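Home Facilities Inspections Forms Contact

Waditz Building, Shared Workrooms: Inspection Checklist
October 29, 2023

1. Exit route clear, 90 cm minimum: Yes.
2. Extinguisher gauge in range: Yes. Tag is hard to read; replace.
3. Ceiling lights working: No. One tube out by the sink. Work order 57 filed.
4. First aid cabinet stocked: Partial. Burn gel has expired.
5. Table surfaces sound, no splinters: Yes. Re-oil in January.
6. Storage shelf load limit (500 lb) posted: Yes.
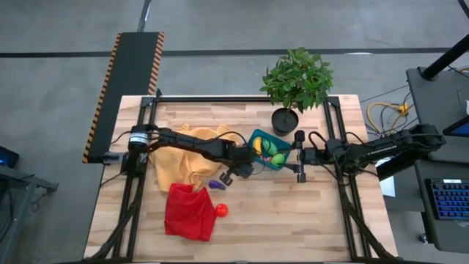 Photo: Tomoana Facilities Office

Item 5 applies to all wooden tabletops. Items 3 and 4 remain open.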